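3.2 What counts as a set place

Much of the writing on table laying treats a "place" as if it were obvious. The Kurlow guide, which most later studies borrow from, says only that a plate and a cup should be "laid together". We doubt that this is enough to score anything. A cup can be near a plate, beside it, above it or on it, and the people who judge such layouts don't agree on which of these is finished. We therefore cut the task down to one plate and one cup on a bare white table, with no mat, no cutlery and no cloth to hint at where the edges of a place might be.

The plate is round, cream to beige, with a shallow raised rim. The cup is blue and small. Neither carries food or drink in our layouts, although we accept that a full cup would be handled with more care than an empty one.

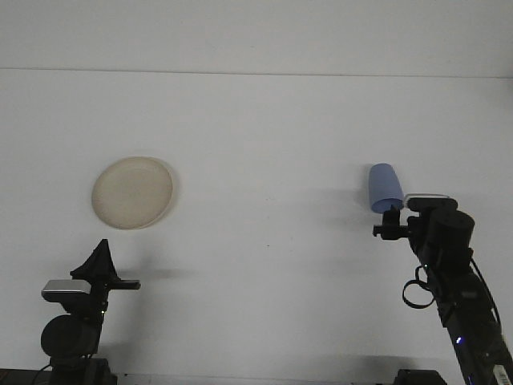

Raters in the Eretura study were asked to mark a layout as "begun", "under way" or "done". The authors report these labels as if they were stages in a fixed order. We are not convinced. A cup in the air tells a rater very little about where it is going, and a cup held with its mouth down could be on its way to the table or on its way off it. When we gave 48 single views to our own raters with no clue to their order, they agreed on the label for only 31. Most of the trouble lay in the middle group, where the label seemed to depend on what the rater expected to happen next.

Standing cups ought to be easier. Here too the common rule, that a cup belongs to the nearest plate, does less work than it appears to. With a single plate on the table every cup is nearest to it, however wide the gap. 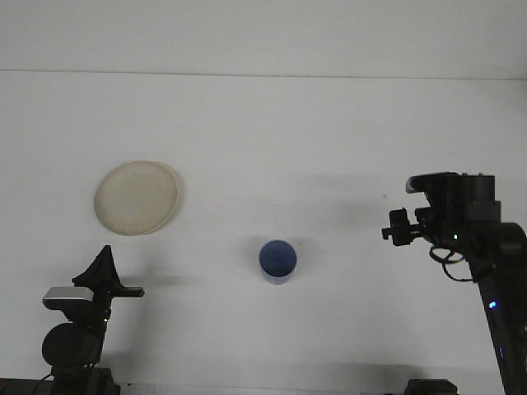
The Sadeghi rule tries to mend this by adding a limit on distance, set at 2 cup widths from the rim. We tried it and found it tidy on paper but poor in use. It takes no account of direction, so a cup towards the far wall scores the same as one towards the diner. It also treats the plate as a fixed point, and we see no good reason why the plate shouldn't be the thing that is wrong.
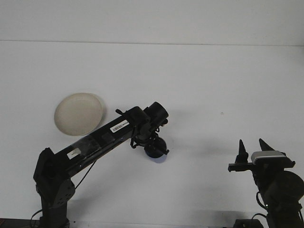 3.3 Scoring from a single view

Scores in this paper are given on a scale of 0 to 100, taken from the Clinlow checklist with its items on napkins and glasses removed. We kept the scale so that our results could be set beside older ones, and we don't claim that a gap of a few points means much. From a slanted view a round plate looks oval, and raters tend to misjudge the space on its far side.
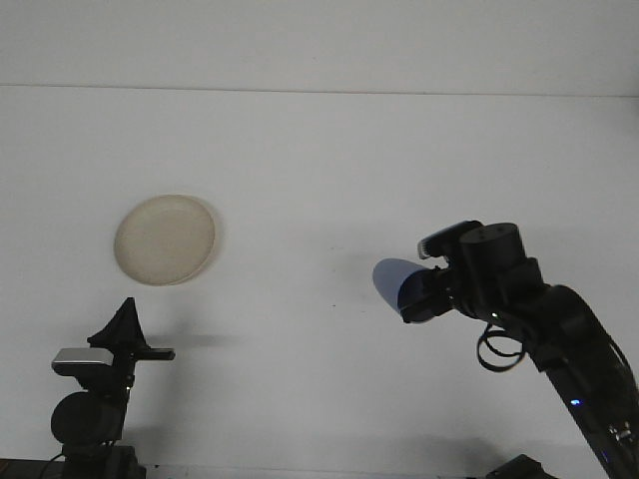 Figure 4. Plate left of centre on the bare table. Source: authors' own.

Raters were told to score only what they could make out and to leave an item blank if unsure. Few did so at first. Blank items rose sharply once we dropped the line asking for "a complete form", which makes us wary of the full forms reported elsewhere. Blanks are kept as blanks in the tables that follow.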